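Ghaffari open day, notes and questions

torquelimit
Went to the Ghaffari open day on 8 July 2022. They had the hand-held grippers out on the upstairs table, the pair with the marker cubes on top. Operator does the task by hand, cubes give the pose of each gripper. Tasks were two-handed, mostly soft items. I was told 40 takes per item before they change the layout.

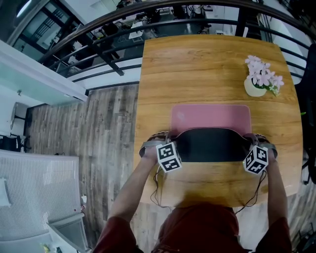
Cables are my main complaint. One per gripper, and they hang off the near edge of the table. I would want strain relief at the grip.

Gadadard_fan
40 takes is low. Gadadard quoted 400 for a comparable task in January.

torquelimit
Different task. Theirs was rigid parts in a tray.

wendu_ops
Disagree on the cables. We tried battery grips at Wendumeck and the extra weight was worse over a shift. Cable drag is small if you leave slack.

torquelimit
Slack is what catches on the table edge.

wendu_ops
Then round the edge. Cheaper than batteries.

p_lathe
Did they say what happens when one cube blocks the other? Arms cross a lot when folding.

torquelimit
Asked. They drop the take. No figure given for how many.

Gadadard_fan
So 40 kept or 40 recorded?

torquelimit
Didn't ask. Will email them.

Related threads
Trunddale cell tour, parking and times
Marker size vs. working distance
Gripper finger wear after 500 cycles

Contact | Forum rules | Back to top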